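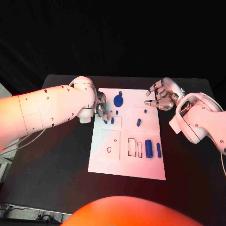 Week 3: Putting a pattern on a plate

Last Thursday we threw and trimmed our plates, and now comes my favorite part of the whole course: decoration! We'll stick to underglaze decals this week. They're thin printed sheets of ceramic color that you soak, slide into place and fire on, and they let a beginner get crisp lettering on the very first try.

Start with bisque that has been wiped down with a damp sponge. Soak the decal for about 60 seconds, lay it color side down, and smooth it from the middle outward with a soft rubber rib. Go slowly at the rim. The paper has to bend two ways at once there, and it will pucker if you rush, so snip small darts into the edge first.
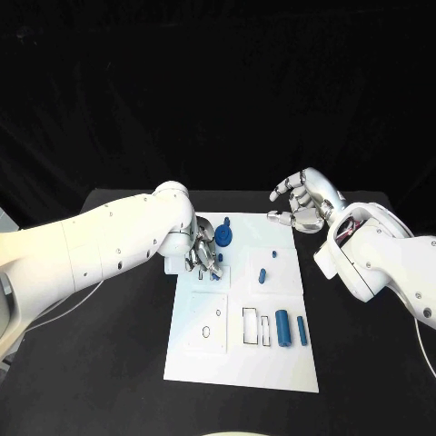 Color choice on tableware starts with the clay body. A creamy body like our Clarnlow warms everything up, and a pale yellow can vanish on it completely, while cobalt holds its own on nearly anything. Blue parts and black outlines on a white sheet, with a black tabletop all around, show how far strong contrast carries, and a breakfast plate can be every bit as bold. Try your motif in blue with a black outline, then without, and prop both tiles across the room. You'll be amazed how much the outline does!

Leave at least a finger's width between the motif and the foot ring. 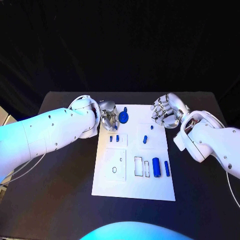 Borders need more planning than single motifs. Measure around the rim with a strip of paper, fold it into equal parts and mark each fold in pencil (it burns off in the kiln, so mark away).

For next week: two test tiles and one finished rim, please.

Comments

Bushra Gilani: Can I use the decals over a colored slip?

Halina Górecki: Yes, if the slip is light! Bring a test tile and we'll look at it together.

Reynaldo Aquino: The folded paper strip saved my border. Thank you.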